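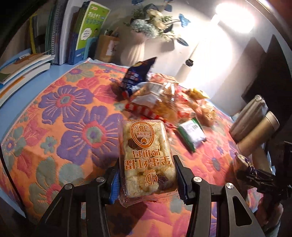 Last changed: August, by Yvonne Haworth

Kerance Home Charger - Installation and Setup Guide
Section 3: Commissioning and first charge

This section covers the steps between the end of the electrical work and the first full charge of a vehicle. It applies to the Kerance wall unit with tethered cable and to the Kerance wall unit with socket outlet. Where the two differ, the step says so. Mounting and wiring are covered in Section 2.

CAUTION: Steps 1 to 6 must be carried out by a licensed electrician. The owner may carry out steps 7 onward.

Before you start

You need:
- the commissioning card from the accessory bag, with the serial number and six-digit setup code
- an insulated screwdriver
- a phone or tablet with the Flosberg app installed
- the name and password of the home wireless network
- the vehicle, with the battery below 80 percent

The wall unit supports 2.4 GHz networks only. If the router combines both bands under a single name, the unit will select the correct one. If the router uses separate names, write down the 2.4 GHz name.

Checks with the power off

1. Confirm that the breaker feeding the charger is open and locked out. Test for absence of voltage at the supply terminals.

2. Check each terminal screw against the torque value printed inside the cover. Fine-stranded conductors must be fitted with ferrules.

3. Set the rotary current selector. The position must match the branch circuit. Continuous charging current may not exceed 80 percent of the breaker rating.

Position 1: 16 A, for a 20 A breaker
Position 2: 24 A, for a 30 A breaker
Position 3: 32 A, for a 40 A breaker
Position 4: 40 A, for a 50 A breaker

NOTE: The selector is read only at power-up. Moving it while the unit is live has no effect until the supply has been switched off and on again.

4. If a Yeoman load meter is fitted at the main panel, connect its two-wire data lead to terminals D1 and D2. Keep the lead clear of the supply conductors inside the enclosure. Polarity matters. A reversed lead does not damage the meter but the unit will report fault 20.

5. Refit the inner shield, then the front cover. Tighten the cover screws by hand in a diagonal pattern. Do not use a power driver.

Power-up

6. Remove the lockout and close the breaker. The light bar runs a self-test, showing white, then amber, then off. Steady green means the unit is ready. Slow blue means it is ready but has no network connection. Any red pattern is a fault - open the breaker and go to the table of fault codes at the end of this section.

Pairing with the app

7. Open the Flosberg app and choose Add device. Allow access to Bluetooth when asked. Stand within 3 meters of the wall unit.

8. Enter the setup code from the commissioning card. The code works for 20 minutes after power-up. After that, open the breaker, wait for the light bar to go out, and close it again to restart the period.

9. Select the home network and enter its password. The light bar changes from slow blue to steady green once the connection is made.

10. The app may offer a firmware update. Install it before going further. Versions earlier than 664 do not support the load meter, and will ignore it without showing a fault. The light bar pulses white during the update. Do not open the breaker while it is pulsing.

11. Enter the service rating of the house in amperes. It is marked on the main breaker. This value is used only if a load meter is fitted, but the app will not continue without it.

First charge

12. Park so that the cable reaches the vehicle inlet with slack. The cable must not be under tension or pass beneath a tire.

13. Socket outlet model only: insert the cable into the wall unit first, then into the vehicle.
Tethered model: take the connector from its holster and insert it in the vehicle until the latch clicks.

14. The light bar shows moving green when current is flowing. The app shows current in amperes and energy delivered in kWh. Some vehicles take up to 2 minutes to begin.

15. Let the vehicle charge for ten minutes. The current shown in the app should not be higher than the selector setting from step 3. It may be lower, as many vehicles have an onboard charger limited to 32 A or less.

16. Stop the session from the app or from the vehicle, then remove the connector. Do not pull on the cable. If the latch does not release, unlock the vehicle and try again.

CAUTION: Do not use extension cords or adapters between the wall unit and the vehicle.

Setting a schedule (optional)

17. In the app, open Schedule and enter a start time and an end time. If the vehicle has its own timer, turn one of the two off. With both active, charging takes place only where the periods overlap, and some vehicles will go to sleep and not wake for the second one.

NOTE: Schedules are stored in the wall unit and continue to run if the network is down. The clock is corrected each time the unit connects. After a power outage with no network, scheduled charging is suspended and the unit charges on plug-in.

Fault codes during commissioning

Fault 2 - Ground not detected. Open the breaker. Have the electrician check the equipment grounding conductor.
Fault 3 - Selector between positions. Open the breaker, remove the cover, and set the selector fully to one position. Electrician only.
Fault 20 - Load meter not answering. Check the lead at D1 and D2 for reversed or loose conductors. Electrician only.

For any other code, note the number and the serial number and contact the installer.

Next: Section 4, Sharing a circuit between two wall units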